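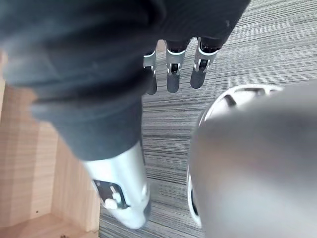 The part of the Semura open day I had driven out for was the rulebook. Semura puts robot hands and arms through household chores in a rented building behind a tile warehouse, and it had promised visitors a look at its working rules, which run to 66 entries in a blue binder. I write safety procedures for a living, so this is my idea of a Saturday out. Rule one on the tour sheet concerned sleeves: any arm working near furniture wears a fabric cover, and the cover stops short of the knuckles. The dark grey one in the first room did as it was told, with three silver-jointed fingers hanging clear of the hem over a striped carpet and pale wood furniture off to one side. The fabric had some wrinkles in it. The binder has an entry on wrinkles.

Our guide was Salamatu Sarpong, who wrote most of the binder and defends it like a family recipe. Loose cloth and hinges don't get along, she told us, so before every run somebody pinches the cover at the cuff and pulls. If it slides, it comes off and gets put on again. A man in a golf shirt asked whether a rubber band would do. She wrote something down. I suspect he is entry 67.

The fingertip rule was more interesting to me. Rubbery tips get wiped before each run and replaced after 1024 grasps, a number that made a few people nod as though it had come down from a mountain. I asked where it came from. Nam-gil Wi, who looks after the hands, said the counter on their old test stand rolled over at 1024 and they had never had a tip go bad before then. I've seen worse reasons printed in much nicer binders. He would like to replace it with a wear check, and there is a draft, and the draft is in its second year.

Next came floors. Semura allows carpet in the test rooms, which surprised me, but the customer has carpet, so the robot gets carpet. The rule is that it must be fixed down at the edges and vacuumed the same morning. Visitors stay behind a yellow tape line while anything is powered. The tape was fixed down beautifully. Two of us stepped over it within a minute to read the sign telling us not to.

We got a short talk on stop buttons in the break room, where the coffee was. Every run has one person holding the stop and doing no other job. That person can't take notes, can't answer a phone and swaps out after 30 minutes. I would steal this one for my own plant tomorrow if I thought I could get it past the shift schedule. A supplier called Nerkitz had a table there too, with pens. I took 4 pens.

My one real complaint is the near-miss log. It exists, it's open to all staff, and the last entry we were shown was from March. Either Semura has had a wonderful summer or people have stopped writing things down. Sarpong said she had wondered the same thing and was going to ask at the Monday meeting, in the tone of someone who already knew.

Parking is free but shared with the tile people, who have rules of their own and enforce them with cones.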